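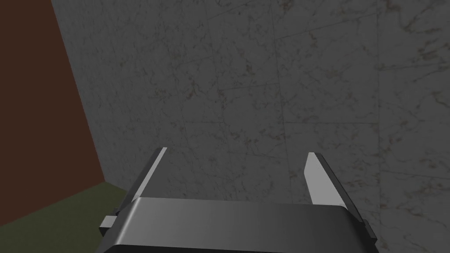
Minutes: Working Group on Simulation Practice, Thursday session

I took the notes again, so please forgive the shorthand where I was also trying to talk. Eight of us in the room plus the Trisport people on the line, who lost sound for most of the first item and got a recap from me afterwards (sorry, it was a quick one).

Notes from last time

Accepted with one fix. I had written that Botha agreed to drop the old scene naming rule. They agreed to think about dropping it. Corrected in the shared copy.

Item 1. What counts as a clean start

This took up half the meeting! The draft says every simulated run has to begin with the gripper open, nothing between the fingers, and the arm in a home pose. Everybody is fine with open and empty. The home pose is where it got lively. Siltska wants starts from all over the room, including right up close to a wall, and they argued that a policy that only ever wakes up in the middle of the floor learns very little about corners. Botha worries that close starts will get mixed up with runs that went wrong and ended up there.

I think both are right, and I said so, probably at too much length. What we settled on: close starts are allowed, but they have to be tagged as such when the run is created. Tagging afterwards doesn't count. If the tag is missing, the run goes in the review pile and stays there until somebody has looked at the log.

We still need wording for "close." Trisport offered 210 millimeters from fingertip to the nearest surface. I wrote it down as a placeholder and nobody fought me on it.

Item 2. Surfaces and textures

Short version: veined stone and marble patterns stay in the approved set. There was a proposal to pull them for the wrist view, on the grounds that a busy wall behind gray fingers makes the finger edges harder to pick out. Siltska pointed out that real lobbies and bathrooms are full of the stuff, and that settled it for most of us.

The new line in the draft reads: "A scene set shall include both plain and patterned surfaces, and the share of each shall be stated." I'd have liked a minimum share in there too, but we couldn't agree on one and I was getting hungry.

Also, tile seams. Some of the older scenes have the pattern jumping at the seams and some don't. We're leaving that to whoever builds the scene -- it just has to be the same across one set.

Item 3. Labeling simulated footage

Plarnirton sent over their sample pack, 500 runs, and the check came back with 27 where the "simulated" label was in the folder name but missing from the run record itself. Folder names get changed all the time, so this one matters. I was a bit grumpy about it, partly because two of our own packs have the same problem.

Agreed: the label lives in the run record. It can be in the folder name as well if people like it there. Rendered stills pulled out for slides or reports carry the label in the caption, and that includes our own slides.

Plarnirton will send a corrected pack before the December meeting.

Item 4. Contact rules in simulation

We only got partway. The draft treats any touch between a finger and a fixed wall as a fault and stops the run. Trisport says light contact is part of the job in tight spaces and wants a force limit in its place. Botha is okay with a limit as long as it's the same one used on the physical arm. I like that a lot, but it means somebody has to dig out the physical numbers, and that somebody is me.

Carried over to next time.

Actions

Me: circulate the new text for items 1 and 2, find the contact limits for the physical arm, fix our own two packs.
Siltska: three sentences on why close starts are useful, for the notes section.
Plarnirton: corrected sample pack.
Trisport: check whether the 210 placeholder works with their longer fingers.
Botha: a yes or a no on the naming rule, please!

Next meeting is in the same room at the same time. Comments on these minutes can go straight into the shared copy.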